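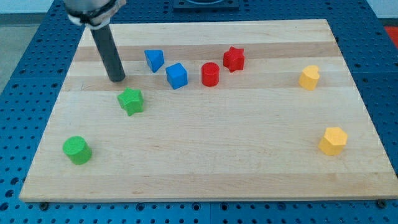 Khang Lục wrote to ask whether the foam blocks can be bought without the board, and whether a board that has already been used in a kitchen will do. Yes to the first. As for the second, any flat wooden board will work if it is big enough and doesn't rock, but the edges of a used one are often worn, and blocks roll off a worn edge more easily.

## Plillus foam shape blocks, set of eight, with wooden board

The Plillus set is made for sorting, pushing and placing work on a tabletop. It comes in four colors – blue, red, green and yellow – with two blocks of each color. The shapes include a cube, a cylinder, a triangular prism and a star. The blocks are small and light, and they make very little noise when they are dropped or knocked over.

The board is a rectangular cutting board built from light wood strips glued edge to edge. Tones vary from strip to strip, and a darker band or two is normal. We don't sort boards by color, so two boards ordered together may not match.

### What is in the box

- Eight foam blocks
- One wooden board
- One cloth bag with a drawstring
- A printed card with the block shapes in outline

The board ships flat at the bottom of the box with the bag on top. Blocks can arrive slightly squashed. Leave them out overnight and they come back to shape.

### Order numbers

| Item | Number |
|---|---|
| Full set, blocks and board | 664 |
| Blocks only | 235 |
| Spare cloth bag | 90 |

Single blocks are not sold. If you lose one, the blocks-only pack is the way to replace it, and the colors match from pack to pack closely enough for sorting. The star is the one people ask for most, as its points are the first thing to wear.

### Using the set on a perforated table

The board has no feet and no holes. On a metal table with a grid of holes it can be laid straight on the surface, and a bolt standing in a table hole near each front corner will stop it sliding forward. Use low bolt heads that stay below the top of the board. We don't supply bolts, since tables differ in hole size and thread.

On a smooth desk, put a thin rubber mat under the board. Shelf liner works too, cut a little smaller than the board so it doesn't show or catch.

### Standing the blocks up

The cube sits the same way on any face. The cylinder is steady on its round base and rolls if it is put down on its side. The prism can rest on one of its rectangular faces or stand on a triangular end. The star is easiest to pick up by two opposite sides, and it slides well when pushed with a blunt rod or a fingertip.

If you are setting up the same layout again and again, mark the places on the board in soft pencil. Pencil comes off with a damp cloth. Felt pen does not, and tape can lift the finish if it is left on for long.

### Cleaning and care

Wipe the blocks with a cloth wrung out in mild soapy water and let them air dry. Don't put them in a dishwasher or a dryer. Keep them away from solvents, which make the foam sticky.

The board can be wiped the same way. Dry it standing on its long edge. A light coat of mineral oil each January is enough in a heated room, but let it soak in fully before the blocks go back on – oil marks the foam.

### Shipping and returns

The set ships from our Brinham warehouse. Unused sets can be returned within 30 days in the original box. A board that arrives warped or with an open glue line is replaced, and you don't need to send the old one back.

Rernum also stocks the Thân storage tray, which holds one full set with the board laid in the lid. It is listed under Storage.

Page last changed 8 September 2018.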